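The Hairbrush Does Not Need to Be Wood
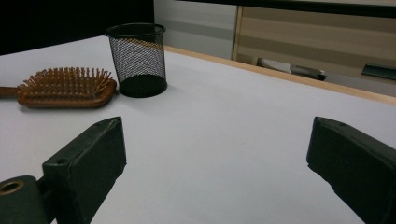 I have owned a wooden paddle brush since August, and I have now had the same conversation about it with three different people. Each of them picked it up, turned it over, ran a thumb across the pins and told me how much better it must be for my hair. I would like to know how they know.

The case for wooden bristles goes something like this. Plastic makes static. Wood doesn't. Wood is gentle on the scalp, it spreads your natural oils from root to tip, it lets the hair "breathe," and over a few weeks your hair becomes shinier and you wash it less. You will find that paragraph, with the adjectives moved around, on the card that comes with nearly every wooden brush sold. My sister bought hers at Akiletti, the gift store by the ferry landing, and the card in the box promised results in 14 days. Results of what kind, it did not say.

I will give them the static. In a dry room in winter my old nylon brush could make my hair stand up like a dandelion, and the wooden one mostly doesn't. A damp hand does the same job, though, and so does brushing a little less.

The oil business I find harder to swallow. Any brush that touches your scalp and then travels down your hair is going to drag some oil along with it. So is a comb. So are your fingers. If wood does this better, somebody should be able to show me by how much, and so far the best anyone has offered is that it feels like it does. My friend Yufang Qin cut hair for 22 years before her wrists gave out, and I asked her straight whether she could tell from a head of hair what it had been brushed with. She said she could tell if it had been brushed. She could tell if someone had been yanking at it wet. The material never once came up in her chair except when a client brought it up.

Then there is the cleaning, which the card leaves off. A plastic brush goes in a bowl of warm soapy water and comes out fine. A wooden one with a cushion is not supposed to be soaked. Water gets in around the pins, sits under the rubber, and takes its time leaving. So you pull the hair out by hand, you pick at the gray lint with a toothpick, you go over it with a damp cloth, and you leave it face down on a towel. I do this on Sunday evenings and I resent it a little every time. I suspect most owners don't do it, and that a good many of those brushes carrying natural oils from root to tip are carrying last spring's dry shampoo as well.

I brought some of this up with Hryhorii Pavliuk, who sells soap and brushes at the Skokstead market and does not mind an argument. His answer was that people take care of wooden things. They hang on to them. A plastic brush gets tossed in a gym bag, loses half its pins and goes out with the trash, and a wooden one stays on the dresser for ten years. That's a better argument than anything on the card, and I told him so. But it is an argument about the owner. My mother had one pink plastic brush for my entire childhood, and she took care of it fine.

What bothers me more than any single claim is how easily a nice material gets treated as evidence. A shiny reddish-brown varnish looks like something your grandmother would have trusted. It photographs well. It costs three times as much, and once you've paid that, you are going to notice your hair looking good on the days it looks good. I did it myself. For the first month I was sure my hair was softer. I had also switched shampoos and stopped blow-drying in the heat, and I gave the brush all the credit.

A reader wrote to me last year, after a column on bamboo toothbrushes, to say that I take the joy out of things. I don't think so. I like my brush. The pins are rounded at the tips and it feels pleasant on the scalp, like a good scratch after taking off a hat. If that's worth the money to you, then buy one and enjoy it. Pleasure is a fine reason to buy a hairbrush. I just don't see why it has to be dressed up as hair science.

And if the brush you have works, with its pins still in and nothing scratching you, keep it. Wash it this week. Start at the ends and work up, go slow on the tangles, and hold the hair above the knot so you aren't pulling at the root. Yufang says that covers most of what she ever tried to teach anybody.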